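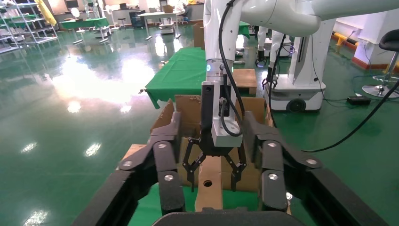
# What a Torque Spec Leaves Out

A bolt is a spring. Tightening it stretches the shank, and the tension in that stretched shank, called preload, is what holds the joint together. The torque wrench measures something else: the effort needed to turn the head. The two are related, but the relation is loose enough to cause most of the trouble seen in small machine shops.

In a typical dry steel joint, close to half of the applied torque is lost to friction under the head. Most of the remainder goes to friction in the threads. What is left stretches the bolt. A small change in friction therefore produces a large change in preload, with the wrench reading the same number both times.

Mallis, a repair shop that rebuilds packaging equipment, ran its own check last October. The shop bought 300 socket head screws in one size, split them between dry and lightly oiled, and tightened each to the same setting against a load washer. After screws with damaged threads or poor readings were set aside, 153 dry samples and 52 oiled samples remained. The oiled group showed higher preload and a narrower spread. Several dry screws reached less than half of the target.

The shop has since stopped using dry assembly on any joint that carries a moving load. Its work cards now list the lubricant next to the torque value, and a card without both entries goes back to the desk.

## Reuse

Friction also changes each time a fastener is used. Plating wears off the thread flanks, the bearing face under the head gets polished or scored, and the torque value printed in the manual no longer describes the part in hand. Govindasamy, which services textile looms, replaces zinc-plated screws after the third removal. Plain steel screws are cleaned, inspected and oiled, then put back.

## Settling

Preload drops after assembly. High spots on the mating surfaces flatten, paint creeps, and soft washers compress. Much of this loss happens early, and short screws suffer more from it: a short shank stretches very little, so a small amount of settling removes a large share of the tension.

Where the design allows it, a longer screw with a spacer sleeve is the better choice. Jalomico made this change on a conveyor gearbox mount that had been coming loose between services. The mount has now run 440 hours with no retightening.

Split lock washers do little here. Once flattened, they act as a plain washer with a gap in it. Thread-locking compound resists rotation but does not restore lost tension, and it changes thread friction while still liquid, so the torque value has to be checked with the compound applied.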